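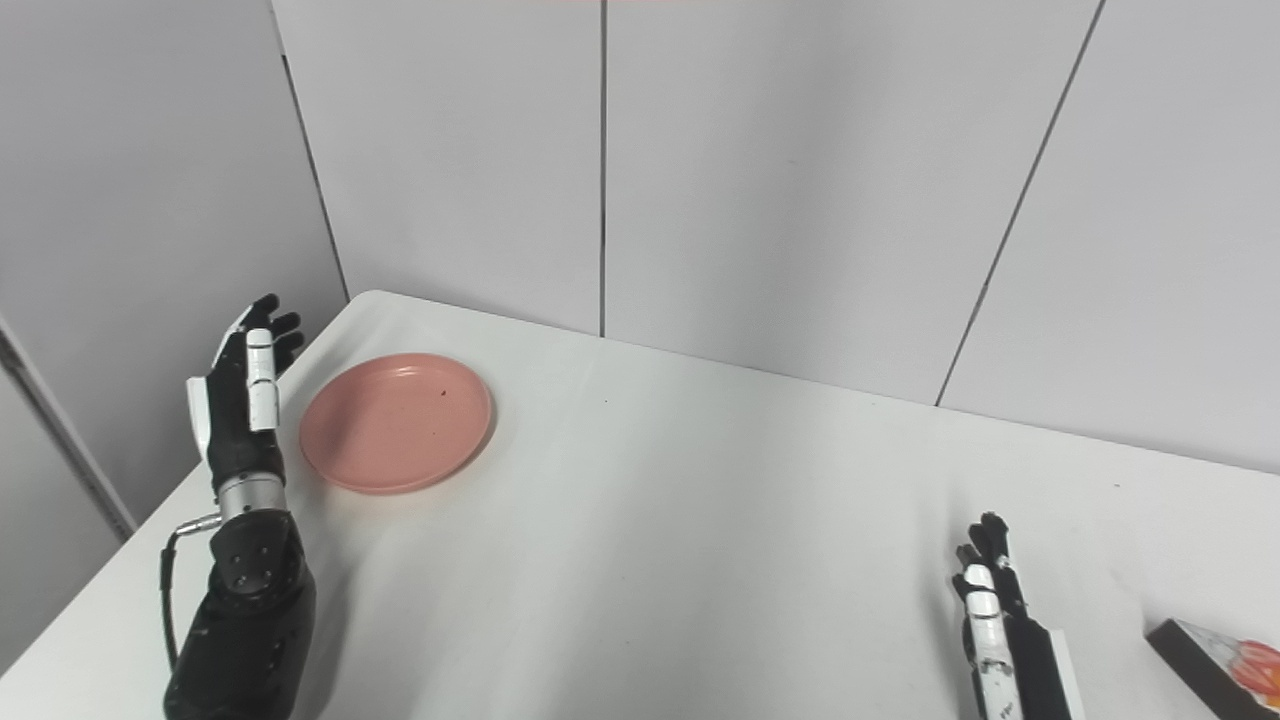 5.2 A fault that hid in the wrist

Of all the failures we logged on the Tirkby platform, the one we learned the most from was also the hardest to reproduce. Over 380 table-clearing trials the left hand dropped into its protective stop 10 times, always without a collision and always with finger currents well inside their limits. Our first suspicion fell on the grasp planner, Ferkance, which had been updated in April. Rolling it back changed nothing.

The breakthrough came from Brayan Pacheco, who plotted every stop against wrist angle instead of against time. The result was a beautiful plot! All 10 events sat in a narrow band near the end of wrist rotation, with the hand upright and the elbow low. In that posture the cable that leaves the connector at the side of the wrist is pulled outward before it drops along the forearm (Figure 4), and a small extra load on the connector was enough to interrupt the encoder signal. The controller did what it was designed to do: it treated the lost signal as an unsafe state and held position.

Holding position is a safe response over an empty gripper. It is less so when the fingers have already closed on the rim of a plate. In 3 of the stops the hand froze mid-lift, and the operator had to support the plate by hand before the drives could be released. No one was hurt, but we consider this the more serious finding, as our written procedure had no step for it. The Tanner release routine now opens the fingers only after the operator confirms that the object is supported.

We then re-routed the cable with a longer service loop and added a strain relief clamp below the connector. We also taught the Grallotar monitor to flag brief encoder dropouts - even those too short to trigger a stop - and this turned out to be wonderfully informative. Dropouts had been occurring for weeks in postures we had assumed were harmless.

Figure 4. Both hands raised at the work table, with a pink plate beside the left hand. The left wrist cable arcs outward from its connector and runs down alongside the forearm.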